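Cleaning white laminate and painted surfaces

Grey marks on a smooth white surface are usually transferred rubber or metal, and detergent alone won't shift them. Start with a damp microfibre cloth and two drops of dish liquid per litre of warm water. Wipe in one direction, rinse, then dry.

For marks that remain, use bicarb paste on a fingertip – light pressure, no scourer. Test gloss paint first in an inconspicuous spot.

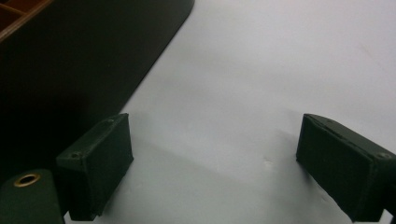 Check for leftover residue under low side light, as overhead light hides streaks. Melamine foam dulls gloss finishes, so keep it for matte ones.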